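Already signed with a small company, now the big one wants to talk

Careers and Internships > Offers and Contracts

lukian_ch
Hello all. I am in my third year of computer science and I would like to hear opinions from people who have more experience with offers than me.

In the fall I sent 194 applications. I kept a spreadsheet, so this is the real number. Most of them gave no answer. In the end I received one offer, from Lanevex, a small company in Brolton that makes scheduling software for warehouses. I signed it. The pay is modest but it is enough for rent, and the person who would be my mentor, Miroslava Hnatiuk, spent a full hour with me on the phone and explained what I would work on.

Now a recruiter from Kostiuk in Suremstead has written to me. They had my application for months. They want three interviews, and if I pass, the internship pays $3442 a month. This is much more than Lanevex. It is also a name that everybody in my department knows.

My questions:
Is it wrong to do the interviews when I have already signed?
If I pass and say no to Lanevex, what can happen to me?
Should I tell Lanevex now, before I know the result?

The start date at Lanevex is in July.

benedekh
Do the interviews. An interview is a conversation and you did not promise to anybody that you will stop having conversations. If you do not pass, you have lost only a few afternoons and you have learned something about the questions they ask.

I would not tell Lanevex anything yet. What would you tell them? "Maybe I will leave, maybe not"? It helps no one and it makes you look uncertain.

joonas.l
I disagree with benedekh, politely. He signed. In my opinion a signature means that the search is finished. When I was in the same situation I answered the second company with two sentences, that I have accepted another position and that I would be glad to apply next year. They were friendly and they did invite me the next year.

A small company probably has one place for an intern. They have sent the other candidates away. If Lukian leaves in June, they have nobody for the summer, and some other student who also sent almost two hundred applications did not get this place.

benedekh
This is a fair point about the other student. But companies cancel internships too, and they do it by email. I had an offer withdrawn two weeks before the start, after I had paid a deposit for a room. I did not get this money back. So I am a little bit tired of hearing that loyalty is the duty of the weaker side.

joonas.l
I am sorry that it happened to you. I still think it is a different company from the one he is asking about.

mbadawi
I supervise interns, so maybe I can add something from the other side.

First, please read the contract. Look for the notice period, for any signing bonus that must be returned, and for anything about relocation money. In most intern agreements I have seen there is very little that the company can do if you withdraw early, but "most" does not mean yours, and it depends on where you live.

Second, ask your university. Some career offices have a rule against leaving an accepted offer if it came through their job board. The punishment can be that you lose access to the board until you graduate.

Third, compare the money correctly. What is the rent in Suremstead compared to Brolton? A bigger salary in a more expensive city is sometimes the same salary.

lukian_ch
Thank you, this is very useful. The offer did come through the university board. I did not think about it at all. I will write to the office today.

About the rent: in Brolton I have found a room at walking distance. In Suremstead I would need to share a place far from the office, or pay almost double. I made the calculation and the difference at the end of the summer becomes much smaller than I believed, but it is still there.

ratchet_two
What kind of work is it in each place? You wrote about money and name only. For a first internship I would look at who will read your code. I spent my first summer in a famous company and I changed labels in an internal tool. My mentor had a lot of meetings and I think we spoke four times. It looks good on my resume and in interviews I have nothing to say about it.

benedekh
I agree with this one, for the record. But the resume line did help you to get the next interview, no?

ratchet_two
Yes, it did. I will not pretend otherwise. After that I needed to study by myself for the part where they ask what I built.

lukian_ch
At Lanevex I would work on the part which imports data from the customers. They told me that I would have my own small feature from the second week. At Kostiuk I do not know the team. The recruiter said that teams are assigned later.

mbadawi
You can ask the recruiter directly if the date can be moved to next summer. It is a normal question. Write it short, and do not apologize too much.

lukian_ch
Update, for people who will find this thread later.

The career office answered. Leaving an offer from their board means a meeting with the head of the office and no access to the board for one year. I also called Miroslava Hnatiuk, to ask about the working hours, and she told me that I can do 30 hours in the week when I have my resit exam. After this call I already knew what I want.

I stay with Lanevex. What I did, in order:

1. I read the contract two times, the second time with a dictionary.

2. I wrote to the recruiter at Kostiuk that I have accepted another position for this summer and asked if I may be considered for the next one. The answer came the same evening. She said yes and gave me the name of the person who handles it.

3. I confirmed the room in Brolton and asked for the rental agreement in writing, before paying the deposit. Thank you benedekh for this warning.

4. I started to sort what goes with me and what stays with my parents. 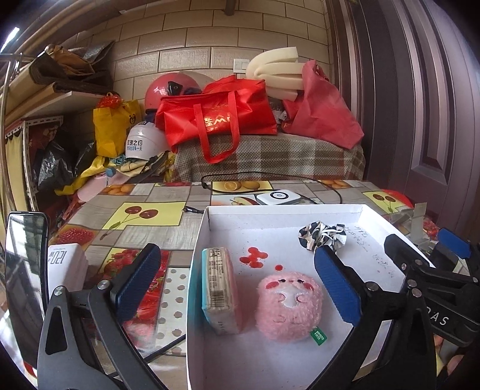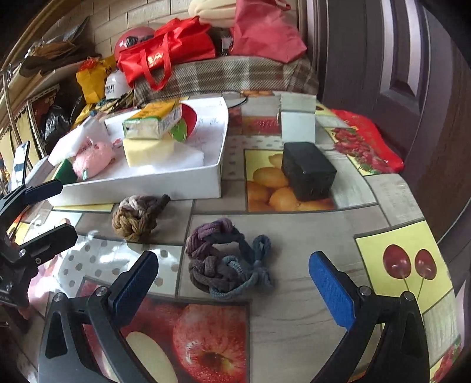 5. I asked Lanevex which tools they use, so that I can read a little before July. They sent me a short list and said that it is not required.

6. I put a note in my spreadsheet for next year, with the name of the contact and the month when they open the applications.

joonas.l
Good decision, and I would say the same about the letter to Kostiuk. Please come back in the fall and write how it was.

benedekh
I would have done the interviews :) But with the rule of your career office I understand it. Good luck in Brolton.

ratchet_two
Keep a small diary of what you do each week. Two lines are enough. In September you will not remember the first month, and this is what the interviewers will ask.

mbadawi
To add to number 5: do not try to learn everything on the list. Choose the language they use the most and write one small program in it. The rest you will learn from their code.

lukian_ch
I will do the diary and the small program. Thank you to everybody, also to the ones who disagreed with each other.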